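接第三节。桌腿还没拆箱的先回去看第三节，别从这儿开始。

2025年12月改过一版，改动主要在 4.3 和 4.6。旧版打印件请扔掉，里面横梁方向画反了。

## 4 Florkley 升降桌：组装、接线、归零

适用：Florkley 双电机款，带 Stakusance 手控盒。单电机款没有同步线，4.4 跳过，其余一样。

两个人装。熟手大概 38 分钟，第一次装就别看表了。

### 4.1 先清点

箱子两个，一个长的一个方的。长箱里是横梁和桌腿，方箱里是电控和五金。桌面板另外发，一般晚到。

- 立柱，两根，一样的，不分左右
- 底脚，两根，前长后短
- 横梁，一套，可伸缩，收到最短是 482 mm
- 侧托架，两片
- 电控盒，一个
- 手控盒，一个，带线
- 电源线，一根
- 电机线，两根，一长一短
- 五金袋 A、B、C
- 内六角扳手，大小各一

缺件：拍箱侧标签，发给 Youssra Kettani，写清缺的是哪一袋。只写“少螺丝”她没法补，来回问又是两天。

> 注意：五金袋不要全倒在一起。A 和 B 的螺丝粗细一样，长度不同。B 拧到桌面上会打穿。

自备：十字螺丝刀、卷尺、一块旧毯子。电钻可以用，力矩调到最小档，最后几圈换手拧。

### 4.2 桌架

1. 毯子铺地上，桌面板正面朝下放好。没到货就先装架子，步骤一样，板子最后再上。
2. 横梁拉开，比桌面短一拃左右就行，先不锁。
3. 立柱插进横梁两端。电机那头靠横梁，电机外壳朝内。
4. 每头四颗 A 袋螺丝，全部带上，先别拧死。
5. 侧托架扣到立柱顶上，孔对齐，带两颗。
6. 底脚套到立柱下端。长的一头朝前，就是人坐的那一头。
7. 底脚螺丝这时候拧死。
8. 量对角线。两条一样长了，在把第 4、5 步的螺丝按对角顺序拧紧。
9. 横梁中间的锁紧螺丝，最后拧。

第 8 步老有人省。省了的话桌子能升，升到一半开始响，然后报错，然后打电话来。先量。

> 小心：立柱伸缩段有油，别擦掉。沾手上了用肥皂洗，沾地毯上比较难办。

### 4.3 桌面板

1. 板子背面有预埋孔的，直接对孔。没有预埋孔的按随箱纸样打，深度不要超过板厚一半。
2. 桌架居中放，前后留边按纸样。靠墙用的可以往后挪一点。
3. 减震垫先贴，再放托架。顺序反了得拆。
4. C 袋螺丝，从中间往两边上。
5. 手控盒装右前边，习惯左手的装左前，线够长。

旧板换新架的情况：旧孔不要再用。挪开两指宽重新打。Taha Bennani 去年九月在旧孔里塞牙签拧上去过，撑了没多久，螺丝连木渣一起掉下来。

玻璃板不支持。石板也不支持。

### 4.4 接线

断电做。电源线最后插。

1. 电控盒挂到横梁下的卡槽，听到咔一声。
2. 短电机线接靠近电控盒的那条腿，口标 M1。
3. 长电机线接另一条腿，口标 M2。线走横梁里面，不要从外面绕。
4. 手控盒线插 HS 口。插头有缺口，方向不对插不进，别硬怼。
5. 线多出来的部分绕成圈，扎带扎在横梁上。电源线不要扎太紧，升到顶的时候要留得出余量。
6. 翻桌。两个人，抓横梁，不要抓桌面边，不要抓电控盒。
7. 放稳，底脚下面四个调平脚拧到都着地。
8. 插电源。

> 警告：翻桌时小孩和猫请出去。手不要放在立柱和横梁之间。

插线板请放桌面以下、固定在横梁上的线槽里，跟着桌子一起走。放地上的，从插线板到桌上设备的每一根线都要按最高位置留长度。显示器那根最容易忘。

### 4.5 归零（首次通电必做）

没归零之前手控盒显示三条横杠，上键没反应，正常。

1. 桌面清空。
2. 桌子底下清空，包括垃圾桶、抽屉柜。
3. 按住下键不放。桌子慢慢往下走，走到底，轻轻弹一下。
4. 弹完继续按，直到屏幕出现数字。
5. 松手。数字应该是 65，单位厘米。
6. 不是 65：桌面板比较厚的，按 4.6 里的高度校正改一下。

中途松手要从第 3 步重来，不会坏。

停电之后偶尔会丢零位，同样做法。搬家之后一定会丢，也是同样做法。

### 4.6 手控盒设置

键：上、下、1、2、3、M。

**存高度**

1. 调到想要的高度。
2. 按 M，屏幕闪。
3. 闪的时候按 1、2 或 3。
4. 停止闪就是存上了。

坐高存 1，站高存 2，第三个随便。多人共用的桌子请在手控盒旁边贴个条写明谁是几号，Sointu Rissanen 那层就是这么干的，吵架少了一半。

**童锁**

M 长按，出现锁的图标。再长按解开。锁着的时候所有键都无效，包括下键，别以为坏了。

**高度校正**

1. 桌子降到底。
2. M 和下键同时按住，数字开始闪。
3. 用上下键改到卷尺量出来的数。量地面到桌面上沿。
4. 不动它，等闪完。

**遇阻回退灵敏度**

三档，出厂在中间。M 和上键同时按住进入，上下键选，等闪完。桌上东西重的、老是升一半自己退回来的，调低一档。有小孩的不要调低。

遇阻回退不是安全装置，别拿手去试。

### 4.7 承重和摆放

整桌最大 100 kg，含桌面板自重。显示器支架夹在后边中间，不要夹在角上。

- 重的东西靠近立柱，两边差不多重。
- 不要坐上去。不要站上去换灯泡。
- 主机放桌下吊架的，吊架的重量也算。
- 饮料杯离后边线孔远一点，孔正下方就是电控盒。
- 升降前扫一眼桌面，圆的、会滚的先收掉。

零碎东西建议装浅盘，盘子放中间一带，离边远。浅盘要有边沿，平板的不算。盘里东西别堆高，单层放，中间留点空。Prundel 的卖场里有现成的，尺寸别大过键盘就行，其他牌子也能用。

装好之后做一次摆放试验：

1. 桌子停在坐高，浅盘放到桌面中间一带，里头放两个小方块，或者差不多的小物件。
2. 记一下位置，贴小块纸胶带也行。
3. 升到站高，再降回来，走一个来回。
4. 看盘子和胶带对不对得上。
5. 挪了位：先查调平脚，再查横梁锁紧螺丝。两个都紧还是挪，看 4.8。

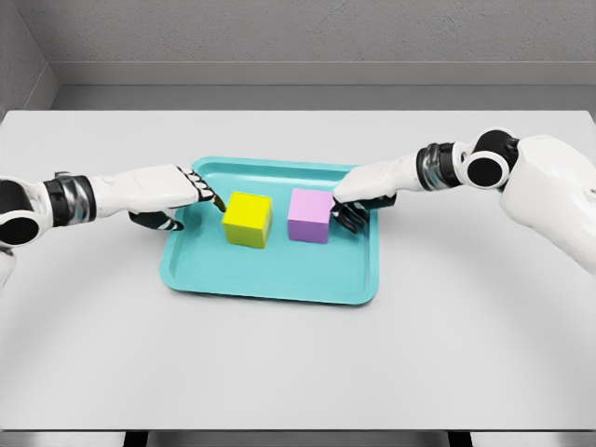
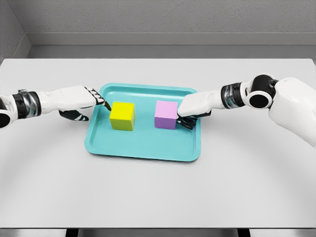

图 4-7　小物件装浅盘（两图）：黄色方块在左，偏紫的浅色方块在右

### 4.8 常见问题

**升降时一顿一顿。** 电机线没插到底。断电，拔了重插，重新归零。

**只有一条腿动。** 马上松手。M1、M2 查一遍，再查长线有没有被横梁夹扁。夹扁的换新，不要用胶布包。

**屏幕显示 HOT。** 连着升降太多次了，歇着。等字自己消失，不要拔电。

**屏幕不亮。** 先看插线板开关。真的，先看插线板开关。

**晃。** 站高时轻微前后晃算正常，左右晃不正常。左右晃查 4.2 第 8 步。

**有焦味。** 拔电源，别再插，直接报修。

**归零弹一下之后又自己升了一截。** 老固件，Soliman 批次的电控盒会这样，不影响用。介意的可以换盒子，找 Hazem Abdelaziz 登记，带上电控盒底部的序列号。

### 4.9 保养

每半年：所有外露螺丝过一遍，松的拧紧。立柱用干布擦，不喷任何东西。线看一眼有没有磨破。

搬动：降到底，拔电，清桌面，两个人抬横梁。不要推着走，调平脚会断。断了可以单买，规格和底脚上印的一致即可。

报修写三样：型号、屏幕上的代码、出问题时桌子是在升还是在将。发给 Hatem Mahrous，抄送 Youssra Kettani。外壳自己拆开过的请注明。

走线槽和显示器支架见第五节。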